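Sunday, May 4, 2025

Counting to 500

When I moved to Sillidville in February, my mother asked me what I will do in the new job. I said that I teach a robot to use its hands. She was very proud, and I did not have the heart to tell her that most of my day is the same small movement, again and again, until lunch.

The project is called Soten. We collect examples of two-handed tasks, and later a model learns from them. I sit in the operator chair with the gloves on and the headset on, and the robot copies me. Each try is one episode. At the end of it I press the left pedal to keep it or the right pedal to throw it away. In my first weeks I mixed up the pedals and threw away many good ones.

As of Friday our team has 1325 kept episodes. The first 500 were the slowest, and I think they are also the worst. Isabelle Petrenko, who trained me, told me to watch my old ones after one month. I did it, and I could see that I was always afraid. The hand comes near to the object, stops, goes back a little, comes again. A model which learns from this will learn to be afraid too. We removed 173 of them, mostly mine.

Now we are working on tasks with lids and containers. My job is to vary the start. The left hand comes from a different height, or the right hand waits in a different place, or I turn the container a bit before the episode begins. It sounds easy, but after one hour my arms want to do what they did the last time. I keep a paper list of starting positions next to the chair and I go through it in order, then backwards. 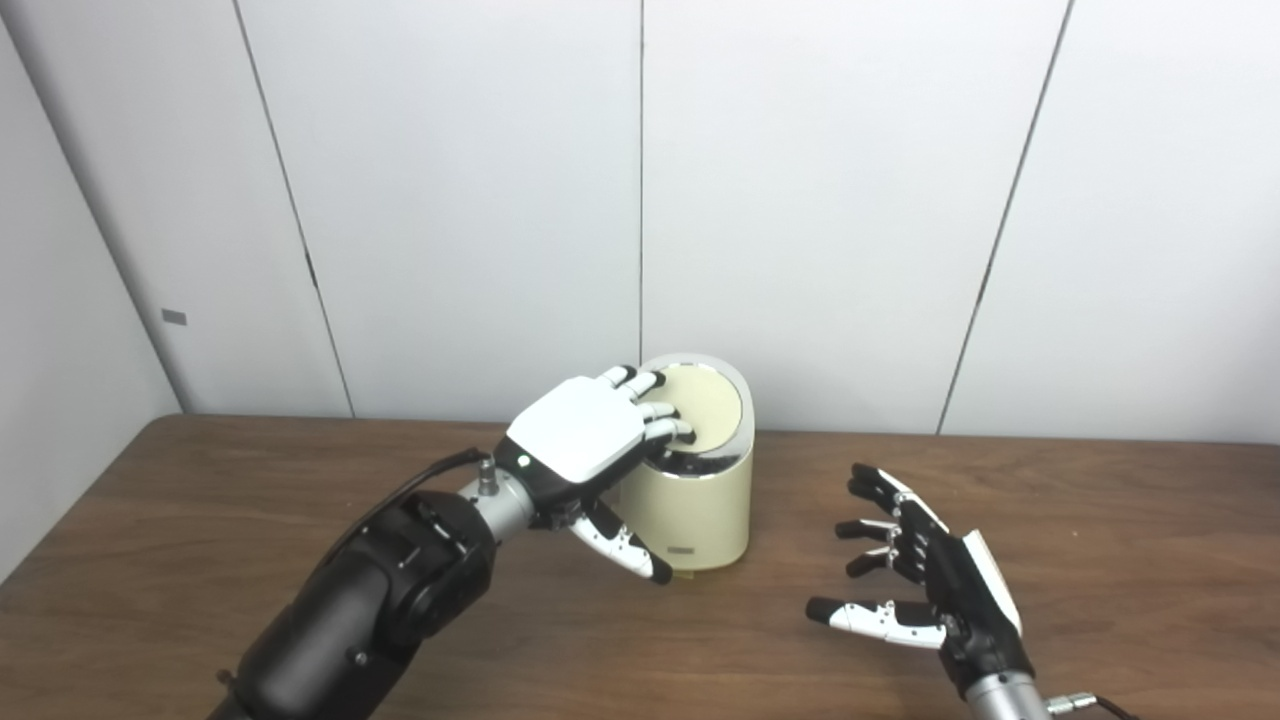
The thumb is the most difficult for me. My own thumb does many things without asking me, and the robot thumb does not. If I only think about the fingers, the thumb goes somewhere strange and I notice it too late. So I learned to say "thumb" in my head before every grasp. Sometimes I say it aloud – my colleagues are used to it.

The other thing is the speed. Ouellet, our recording tool, shows a small clock, and in the beginning I tried to be fast because I thought this was good work. Isabelle covered the clock with a piece of tape. Since then my kept rate is better and my shoulders hurt less. I do blocks of 6 episodes, then I take off the gloves and drink something.

Next week we start to label the failed tries in Funeo instead of deleting them. I am not sure yet how I feel about this. Somebody has to write what went wrong in each one, and I know already whose name will be on most of them.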